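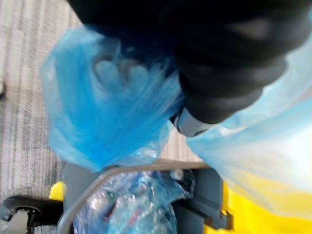

Skostora Bags and Carts: data card

Version 2, updated 22 Mar 2026
Maintained by Awuor Muli and Obadia Mushi

What is in this set

Skostora is a collection of photos about carrying and sorting of bagged goods indoors. The main objects are thin plastic bags and the carts which they go in and out of. The set has 3718 photos. Each photo has one short text note, written by hand.

Bags

Most bags are soft and you can see through them a little. Please do not expect clean shapes. A bag which is gathered at the top falls in loose folds below, and the color becomes weaker where the plastic is only one layer. The blue bag over the yellow cart is a good case: there are pale rounded shapes inside, but we could not say what they are, so the note says only "contents, not known". We ask you to keep this rule if you add notes.

A very pale bag is more difficult. When it lies over a yellow surface, the yellow comes through and the bag can look yellow itself. We write the color of the plastic and we ignore the color behind it.

Carts and floor

Carts are named by the color of the outer sides. The floor is named by type (carpet, tile, wood) and, if it has one, by pattern. Gray carpet with fine stripes is written "carpet, gray, striped".

Files

photos/ all photos, in folders by room
notes.csv one line for one photo
words.txt the list of allowed words for color and material
CHANGES what is different from version 1

Known problems

In 17 photos the note has the wrong cart color. The list is in CHANGES and we will correct it in July.
Folder names "Strand" and "Stalter" are room names. They have no meaning for the sorting.
Some notes say "sack" and some say "bag". Please read both as bag.

Adding photos

We can accept up to 4000 photos in this version. Write to Gladys Mutiso before you send a big folder. Use only words from words.txt, and leave the field empty if you are not sure.

Thanks to Salim Lema for reading all the notes a second time.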